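Eltex releases Flidiso 2, planning software that lets two-armed robots change their minds halfway through a chore

New version replans while the arms are moving, and is free for labs and classrooms starting in February

Clearing up after a snack sounds like one job. For a robot it is dozens of small ones, and the order matters. A bowl with food left in it can't go straight in the rack. A plate may be sitting where one arm needs to pass. And if two arms are working at the same table, each one has to know what the other is up to.

Eltex today released Flidiso 2, a major update to its task planning software for two-armed tabletop robots. The new version keeps a running list of everything left to do, decides which arm should do it, and rewrites the list whenever the table changes. It does all this without stopping the arms, and we're thrilled with how much smoother the work has become!

The first version of Flidiso made one plan at the start and stuck to it. If a cup slid or a spoon landed in the wrong slot, the software had to halt, look again and start from scratch. Flidiso 2 checks its plan against the camera view 30 times a second. Most of those checks change nothing. When one does, only the affected steps are thrown out, and the rest of the plan stays in place.

"Table clearing" has been our main test for the new release. The setup is simple on purpose: a tray with dishes and leftovers, a dish rack, and two arms that share the space between them. Peanuts turned out to be a wonderful test item – they are small, they bunch together, and they look a lot like the crumbs around them.

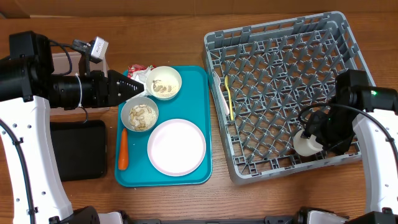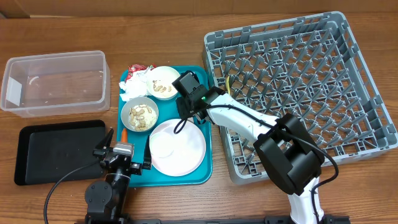

Table clearing with two arms, a teal tray and a gray dish rack. In the first picture, the right gripper holds a small white cup over the rack; in the second, it is above the top bowl on the tray.

What's new in Flidiso 2

Rolling plans. Each step carries its own conditions, such as "bowl is empty" or "rack slot is free." The planner watches those conditions and moves a step up or down the list as they change. Developers can write new conditions in a short text file, with no need to rebuild the software.

Shared space handling. Earlier releases split the table down the middle and gave each arm a side. Now either arm can ask for any part of the table, and the planner grants it for as long as the move takes. An arm that has to wait gets a useful job nearby if there is one.

Mazandarani, a new perception module. Mazandarani sorts what the cameras see into things to wash, things to save and things to throw away, and it passes along how sure it is. A wrapper next to a bowl is easy. A few crumbs in the bottom of that bowl are harder, and the planner can send an arm camera in for a closer look before it commits.

Replay tools. Every run is saved as a timeline that can be paused, rewound and edited. Change one decision and the software shows how the rest of the plan would have gone. Our own engineers asked for this feature more than any other, and they now use it daily.

Tested on a lot of messy tables

Before release, the team ran Flidiso 2 through 2466 table clearing runs at the Eltex workshop. Items were moved around between runs, and in many cases during them. The logs from all of these runs come with the download, including the ones that went wrong. We think the failed runs are the most interesting part of the set, and we hope people will dig into them.

There is still plenty to work on. Stacked dishes slow the planner down, and clear plastic remains difficult for Mazandarani under bright overhead light. Both are on the list for the next update.

Availability

Flidiso 2 will be available in February as a free download for research labs, schools and hobby builders. Commercial licenses are handled by Lestari, our distribution partner, which also offers setup help and training. Plans and condition files made with the first version will open in Flidiso 2 after a one-time conversion, and the converter is included.

About Eltex

Eltex makes planning and perception software for small robot arms. Its tools are used in teaching labs, workshops and research groups.

Press contact: Eltex press office, through the contact form on the company website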